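We use cookies to keep this site running and to see which stories get read. Accept | Manage settings

The Woman Who Wants You to Draw Your Dinner Party First

Priya Begay is already talking about potatoes when I sit down. She has been cooking for crowds for most of her adult life, first in her aunt's kitchen and now at Nerer, the supper club she runs out of a former shoe shop, and she thinks potatoes are badly treated.

"People peel them at four in the afternoon and then they panic," she says. "Boil them in the morning! Skins on, in really salty water. They'll sit there perfectly happy until you need them, and then you smash them and roast them hard, and everyone thinks you're a genius."

Nerer seats 33 people every Tuesday, at long tables, with one menu and no choices. I ate there in June and I'm still thinking about the beans (white ones, cooked forever with sage and a rind of cheese, and so good I wiped the bowl with my finger). Begay laughs when I bring them up. They were the cheapest thing on the menu, she tells me, and the dish she'd fight hardest to keep.

She didn't plan on any of this. Her first proper job was taking phone orders at Thambiah, a catering company that did weddings and not much else, and she moved into the kitchen when two cooks quit in the same week. "I could make soup. That was my whole résumé. Soup and being on time."

What she learned there, and what she now teaches in her Sokinell classes for home cooks, is that the food is the easy part. The hard part is where everything goes. She has her students mark up a table before they write a shopping list.

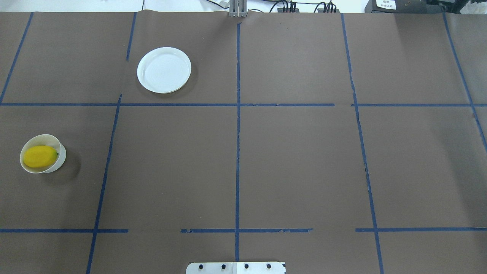 Brown paper and blue tape, laid out as a grid.

"You find out so fast that you've planned too much," Begay says. "You've got a salad, a platter, bread, two kinds of pickles, candles – where is anyone's elbow going to be? I had a man in class who'd planned five side dishes for a card table. He went home with a plan for three, and he sent me a picture afterward and it looked wonderful."

She is just as cheerful about failure. There was a lamb stew that caught on the bottom of the pot an hour before service, and she'll happily describe the smell. She poured off the top, left the burned part alone, and added lemon and a lot of parsley. "Never scrape! Whatever's stuck down there, let it stay there. Move house and don't look back."

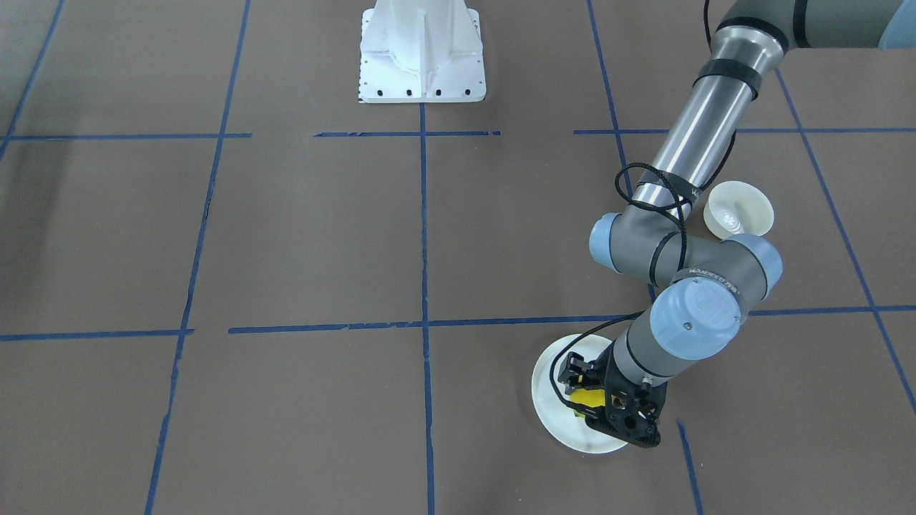 Serving is where Begay gets really animated. She likes big dishes passed from hand to hand, and she likes the small negotiation that goes with them, when strangers have to ask each other for the beans. Plates come last in her planning, and she prefers them plain. A round white plate on a dull brown surface stands out right away, even down toward one corner with blue tape running across the table, and she says that's all the styling a stew needs. The tape doesn't have to be neat either. Frayed ends and little gaps are fine by her, so long as you can tell one rectangle from the next.

Her next project is called Traltisance, a series of Sunday lunches built around one pot and whatever bread people bring with them. She's testing recipes now, mostly on her neighbors, and she wants the whole thing to cost less per person than a sandwich in town. Chickpeas will feature. So will those potatoes.

I ask what she'd cook for someone who has never had people over before and is scared to start. She doesn't even pause.

"Soup," she says. "Make it the day before, and buy a nice dessert. Then sit down with them! You invited them because you like them."

More from Food & Home
A good word for canned tomatoes
How to borrow chairs from everyone you know
Our favorite soups to make a day ahead
The bread basket, reconsidered

Contact us | Copyright, all rights reserved | Back to top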